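October, late afternoon - guest room wall controls, continued

Picking up where I left off before lunch. I got the list from the Bretari people down to the last few rooms, and this one has kept me busy far longer than a strip of wall that narrow has any right to.

The setup is the usual one for this building: dimmer up top, card holder below, both squeezed onto the bit of white wall between the two lots of woodwork. My complaint from the last entry stands - whoever drew this up left no elbow room at all. You can't get a level in there flat, so I used the short one and did each plate edge separately. Both fine by my eye and by the bubble.

Things I want to check or remember:

- Dimmer: Grevon replacement knobs are in the parts drawer, 5 left. Try the fit on the spare shaft first, the last batch was tight and I nearly pulled the insert out with it (not my best moment!).
- Card holder: the Clullance drawing says the room power should hold for 24 seconds after the card comes out. Time it properly with a watch, three goes, and write all three down instead of just the one I like.
- Wall paint: go easy with masking tape on that cream finish. Low-tack only, and off again the same day.
- Door edge: there's a chipped, splintery patch on the redder door, on the edge next to the wall strip. Snags a sleeve very nicely. Needs the loose fibers trimmed, then a bit of filler and a dab of tinted varnish. I'd do that before anybody wipes it down with a cloth and pulls more of it up.

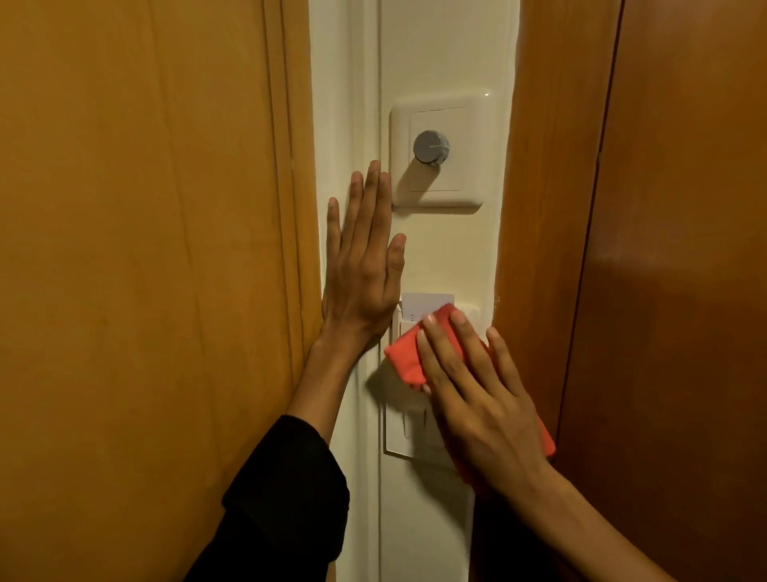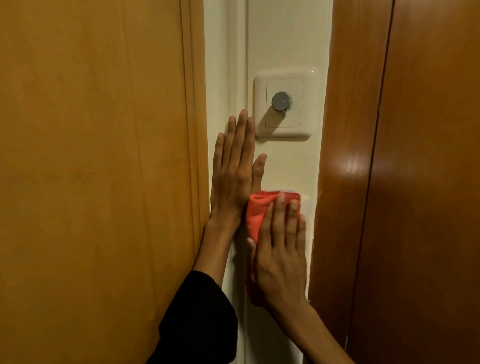

*Dimmer on the wall strip between the orange wood and the redder door.*

So-ying Cheng asked if we could swap to the wider Kovačević combined plate and have everything on one cover. I like the idea, I really do, but I held the paper template up and it wants more flat wall than we've got once you allow for the groove on the left. It might go in if the groove were filled, and I'm not volunteering for that in every room. I told her I'd ask about the slim version and what it costs.

Color match for the varnish is still open too. The two woods are nowhere near each other - one is honey, the other is proper reddish brown - so the jar marked "door, general" is useless for at least one of them. I'll mix a little on a scrap and look at it under the room lights, with the dimmer all the way up.

Still to do: filler, varnish test, card timing, email So-ying about the slim plate. And bring the small screwdriver back from the van, it's in the blue pouch.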